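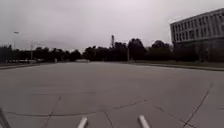

发件人：Corina Zürcher
收件人：托尔纳赫（Tornach）长跑之友邮件列表
主题：回复：五月接力跑，交接区和几件没说完的事

各位跑友，大家好！

Rainer 的信我前天晚上就看到了，本来想马上回，结果刚打了两行字，家里小的那个发起烧来，一折腾就到了半夜，只好拖到现在。孩子已经好了，早上还嚷着要跟我去河堤上跑步，谢谢 Elfriede 打电话来问。先把 Rainer 的原信贴在下面，免得刚加入列表的朋友摸不着头脑，我在后面慢慢说。

Rainer Rothe 写道：

> 大家好，
>
> 五月的接力跑，报名昨天中午截止了，一共664人，比去年多了不少，我很高兴，也有点发愁。有几件事想听听大家的意见：
>
> 一、交接区。去年设在磨坊桥那边，路太窄，第二棒和第三棒的人挤在一起，有两个队差点把接力带递错。我想今年挪到体育场北门外面，那里宽敞，但是全程会多出300米。多出来的这一段，是算在第三棒里，还是把起点往后挪，让总长度不变？
>
> 二、补给。Rudero 运动用品店答应借给我们折叠桌和遮阳棚，杯子要我们自己买。Gerd 说他那里还剩下一批去年的纸杯，大概够用一半，另一半谁去买？
>
> 三、Zitov 队问能不能让四个人跑三棒，中间换人。我说规则里没写，他们就说，没写就是可以。我不知道怎么回答，请大家帮我想想。
>
> 四、儿童跑的600米，还是放在成人组前面吗？去年有家长抱怨太早，孩子没睡醒。
>
> 盼复。
>
> Rainer

好，一条一条来。

先说交接区。我完全赞成挪到北门外面！去年我就站在磨坊桥那个拐角举牌子，嗓子喊哑了，到下午连点咖啡都得用手指。那地方平时散步很舒服，可是几十个人一起冲过来，旁边还有推婴儿车的，实在让人捏一把汗。至于多出来的300米，我的意见是把起点往后挪，总长度不要动。咱们这个接力跑办到现在，很多队都留着自己历年的成绩，Sieglinde 那一队更是从第一届开始就用一个蓝皮本子记着，要是今年长度变了，她们就没法跟从前比了。我昨天傍晚沿着新路线慢跑了一遍，起点往后挪到老邮局门口正合适，那里有一段人行道，等候的人可以站在上面，也不挡住面包店的门。唯一要留神的是出发后的第一个右转弯，弯度比较急，建议在那里放一个人，提醒大家不要抢内道。我可以找我弟弟来站，他反正不跑。

不过这样一来，三棒的长短会跟去年略有出入，第一棒短一点，第三棒长一点。已经把棒次排好的队，请队长再看一眼，要调整的话，直接写信给 Rainer，不必发到列表上，不然大家的信箱又要像去年那样被塞满了（我承认，去年有一大半是我发的）。

第二件，补给。Gerd 的纸杯我去看过了，放在他家地下室的架子上，外面的塑料膜没拆，可以用。另一半我来买，我下周反正要去批发市场给学校买东西，顺路。发票我会留好，跟往年一样交给 Gerd 一起报。有一点想跟大家商量：去年终点的水发得太快，后面跑得慢的朋友到的时候只剩下空桶，有几位还是头一次参加的老人家，我心里一直过意不去。今年能不能在终点留出两箱，不到最后一队进来不打开？还有，香蕉请切成半根再摆出来，整根的拿在手里吃不完，最后都丢在草地上，收拾的人弯腰弯得直不起来。

说到 Rudero，借桌子的时候请记得在桌腿上贴一条胶带做记号。去年还回去时跟教堂借来的桌子混在一起，店里的人倒是很客气，可是为了分清哪张是谁的，我和 Elfriede 在后院里站了快一个钟头，又冷又饿。胶带我家里有，黄的和红的都有，谁去取桌子，先到我家来拿一卷。

第三件是 Zitov 队的事。我知道有人觉得他们爱钻空子，我倒不这么看。我跟他们队里的人通过电话，原因很简单：他们有一位队员膝盖刚做完手术，医生只许他跑一小段，可是他练了整整一个冬天，大家不忍心让他在场边看着。我的想法是，让他们四个人跑，成绩照样记，照样念名字，照样拿纪念毛巾，只是不参加前三名的评选。他们自己听了也觉得公平。这一条要是大家没有意见，不如今年就写进规则里，以后别的队碰到一样的情况，也有个依据。Amaral 队前年好像也提过类似的要求，当时我们拒绝了，现在想起来，是有点不近人情。Amaral 的朋友如果在看这封信，请接受我迟到的道歉！

第四件，儿童跑。600米照旧，路线也照旧，绕操场一圈半，终点在看台前面，家长好拍照。时间我建议改到上午十点，成人组推到十点四十。这样中间有一段空当，可以发孩子们的奖牌，也可以让又跑步又带孩子的爸爸妈妈喘一口气，换双鞋子。不过推迟以后，成人组最后几队可能要到中午以后才进来，五月的太阳有时候已经很厉害了，所以遮阳棚请优先搭在终点，不要都搭在起点。还有，请各位家长不要陪跑！去年有一位爸爸陪着儿子冲过了终点，比儿子还快，计时的人一时不知道该记谁的。

另外补充几件 Rainer 没提到的。

号码布。今年的号码布由 Sieglinde 统一分好，按队装在信封里，赛前一天下午四点到七点在体育场更衣室旁边的小房间领。一个队来一个人就行。别针请自己带，我们准备的总是不够，也不知道都去了哪里。

接力带。每队一条，用完了请还给我们。旧的那批松紧已经不行了，Elfriede 前几个星期重新缝过，针脚很密，颜色也比以前鲜亮。她缝的时候把腰缝得小了一点，个子大的朋友可以斜着挂在肩上，裁判那边我已经打过招呼。

合练。还有人问我赛前有没有一起跑的机会。有的，每星期两次，晚上六点半在老邮局门口集合，跑得慢的跟我，跑得快的跟 Gerd，中等的自己商量。下小雨照跑，打雷就算了。上次来的人里有三位是新搬到托尔纳赫的，聊得很投机，跑完以后我们在台阶上坐到天黑，差点把拉伸都忘了。大家要是认识想跑又不好意思一个人来的邻居，就带过来吧，真的不用跑得多快。

最后还缺人手：终点计时缺两位，北门交接区缺一位嗓门大的，赛后收桌子的越多越好，哪怕只能待半个小时也行。愿意来的请直接回信给我，写上你几点到几点有空。收桌子的人可以先挑剩下的蛋糕，Elfriede 说今年还烤她的李子蛋糕，我已经预订了一块靠边的。

信又写长了，我先生从背后走过，问我是不是在写小说。Rainer，你辛苦了，起点挪动的事要是大家都同意，路线图请你改一下再发一份，旧的那份还贴在面包店的玻璃上，我明天路过时先把它揭下来。

祝大家跑得开心，膝盖都好好的！

Corina

附：谁在上次合练后捡到一只灰色的手套，左手的，是我女儿的，请告诉我一声。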